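Ardeleanu loop data, README

This folder contains the impedance sweeps of the small receiving loop I built at Larelthorpe, and the scripts which I used to reduce them. The loop is one turn of copper tube, and it feeds a ferrite transformer at the base. I made the measurements to check the Grultia model of the loop, especially the common mode current on the feed line.

Contents

sweeps/ has 72 files in Touchstone format, one port, reference 50 ohms. Each file has 1,081 points.
model/ has the Grultia input deck and its output.
scripts/ has the reduction code. Run reduce first and then compare.
notes.txt is my log from the bench, typed without much editing.

File names

The first letter is the feed line: a for the short one, b for the long one. The next two digits are the number of the run. A final x means that the choke was removed. Please do not sort by file date, as I copied everything again in October and the dates are now wrong. 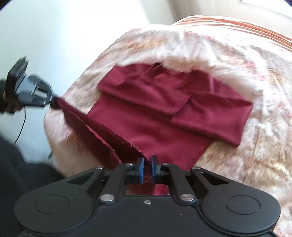
Black gripper with silver screws in the linkage.

Calibration

Open, short and load were done at the end of the feed line, at the plane of the transformer connector. The load is a 50 ohm termination from Tandport. I did not correct for the offset length of the open, so please be careful with the phase at the upper end of the sweep. If you want the colour plots to match mine, set the smoothing to 2 points.

Known problems

Run a17 has a step in the resistance which I cannot explain. I kept it in the folder but compare skips it.
The model uses perfect ground. Over the real soil the loss is higher, and the difference is clear in all the b files.
The column called "Rcm" is in ohms, but in the older scripts it was divided by 200 for plotting. The present scripts do not do this.

Licence and contact

You may use the data for any purpose if you keep this file with it. Corrections are welcome and should go to Manaia Kingi, who looks after the archive copy.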